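Patience at a price: how family-owned manufacturers are rethinking cash

For much of the past decade, the finance director of a mid-sized consumer goods company had little reason to think about where surplus cash was held. Deposits paid next to nothing, borrowing was cheap, and the sensible course was to keep enough in the current account to meet the wage bill. The return of meaningful interest rates has changed that calculation, and many private companies are discovering that their treasury policies were written for a different world.

Zuleica Tavares, head of corporate research at the advisory firm Delorme, has spent the past year reviewing the balance sheets of 100 family-controlled manufacturers in footwear, household goods and light engineering. Her findings suggest that caution has become expensive. A typical company in the group held the equivalent of 4 months of operating costs in accounts that paid no interest at all.

"These are well-run businesses," says Tavares. "They negotiate hard over the price of raw materials and freight. Yet the same board will leave a large balance idle from one April to the next, and the matter will not appear on the agenda."

Part of the explanation is historical. Many of the owners interviewed for the study had lived through a period when their bank withdrew an overdraft at short notice. Liquidity, for them, is a form of independence, and any product that restricts access to money is treated with suspicion. Notice accounts and short-dated government bills were often grouped together with far riskier instruments and dismissed on the same grounds.
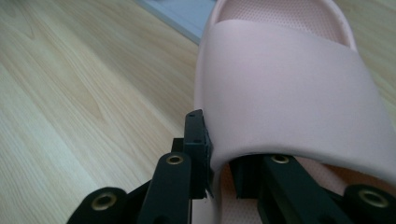 A slide sandal with a broad pink strap. Footwear is among the sectors covered by the Delorme study.

Seasonal trades face a particular difficulty. A supplier of summer goods may pay for materials in the autumn, ship in the spring and wait until late summer to be paid in full. Cash peaks for a few weeks and then drains away as the next cycle begins. Anness, a privately held group with 400 employees, now divides its reserves into three layers: money needed within the month, money needed within the season, and money that is not expected to be called upon for a year or more. Only the first remains in the current account.

The approach is hardly new. Larger companies have worked in this way for decades, supported by dedicated treasury staff. What has changed is the cost of doing so on a smaller scale. Platforms such as Sedilo allow a company to spread deposits across several banks through a single agreement, which reduces both the paperwork and the exposure to any one institution.

Not every adviser is persuaded. Triseck, which manages pension assets for private employers, has warned its clients that rates can fall as quickly as they rose, and that a company which comes to depend on interest income may find its margins thinner than it believed. Its guidance to trustees recommends that such income be reported separately from trading profit – a practice that Tavares also supports.

There is a further question of governance. In companies founded before 2000, the study found that the authority to move funds often rested with one member of the family, with no written limits and no named deputy. Delorme recommends that boards adopt a short treasury policy, reviewed annually, setting out who may act, which institutions may be used and how much may be placed with each.

Tavares expects the subject to receive closer attention as a generation of owners prepares to hand over control. Successors tend to ask for better reporting, and lenders increasingly request it as a condition of renewing facilities. The second part of the study, covering foreign currency balances and supplier credit, is now in preparation.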